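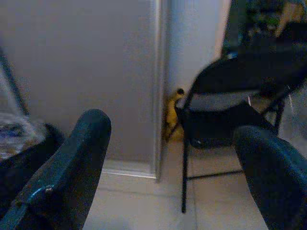
Cumivell, October

The right arm on the home-task unit stopped 11 times last month with the same fault code, and the cause has now been found. It was a wiring problem at the wrist. No one was hurt and nothing in the bedroom was damaged, but one of the stops did not behave as a stop should, and the second half of this item deals with that. Operators on the Jonside unit should read it too, as the wrist assembly is the same.

The fault shows up as "wrist link timeout". The arm controller expects a status packet from the gripper board, and if none arrives for 65 milliseconds it holds the arm in position and drops the gripper command. In most cases the link came back by itself and the operator cleared the fault and carried on. That is the main reason it went on for so long. Of the 209 sessions logged last month, the ones with a timeout were marked as completed, and the weekly summary counts completed sessions only.

Baoshan Xia went back through the raw logs and sorted the stops by joint angle. All of them fell in the last part of the wrist roll, with the forearm raised. That is the posture the arm uses when it works low beside the bed and then turns to face the desk. The left arm does similar reaches into the gap by the desk and had no timeouts at all.

The first suspect was the gripper firmware, which had been updated shortly before. Baoshan rolled it back and the fault returned the same afternoon. The second suspect was the power supply. Liam Kavanagh put a logger on it for a full run and the voltage did not move when the link dropped. After that he held the wrist at the end of its roll and pressed on the cable by hand. The link dropped every time he pressed toward the mount, and came back when he let go.

The cable leaves the connectors on the side of the mount in a free loop. On our drawing the loop length is 295 millimeters, measured connector face to first tie. On the right arm the first tie had moved down the forearm, so the loop was longer than drawn and hung further out. At the end of the roll it swung and levered on the connector. One crimped contact had been pulled back in its housing. It still touched its mate in most positions and lost it in one.

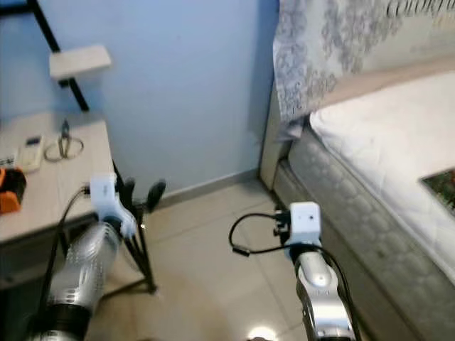
Kumudini Pramanik

The stop that concerns us most came during a pick from the floor. The link timed out with the gripper closed on an object. The controller held the arm, as designed. It also dropped the gripper command, as designed. When the link recovered, the gripper board came up with its default command, which is open. The fingers opened before the operator had cleared the fault.

The object was a folded towel and it fell a short distance onto the tile. With something heavier, or with a person's hand near the fingers, the result could have been different. A gripper must not move on link recovery until someone tells it to. We had tested power loss and emergency stop before the unit went into the room. We had not tested a link that goes away and comes back.

Dela Sulemana has changed the gripper board so that it reads its present finger position on startup and holds it. Any motion after a timeout now needs the fault to be cleared at the console first. The change has been tested on the bench with the contact opened and closed by a relay, with the gripper empty and with it loaded. It is on both arms here. The Jonside unit gets it at the next service visit, and until then its operators should stay outside the marked reach area whenever a timeout is showing.

On the hardware side, the damaged contact has been replaced and the loop is back to the drawing length. The adhesive tie bases on the forearm have gone. They never held well on the dimpled surface. Clamps are on order from Ó Conaill, and a temporary strap is doing the job for now.

Changes to daily practice:

Before power-up, check the cable loop on both wrists. If a plug or connector looks partly out, do not push it back in and run. Tag the arm and call Liam.

Run each wrist through its full roll at slow speed, with the gripper empty, and watch the link indicator at both ends of travel.

Log every timeout, including those that clear by themselves. The session form has a new field for it. A session with a timeout is no longer counted as clean in the weekly summary.

Keep hands away from the fingers while any fault is showing, even if the arm is standing still.

One question is still open. We do not know when the tie moved. Kanyarat Sukprasert is comparing the service records with the Femel unit, which has the older clamps and a shorter loop. Anyone with notes on the right wrist from before the firmware update should send them to her.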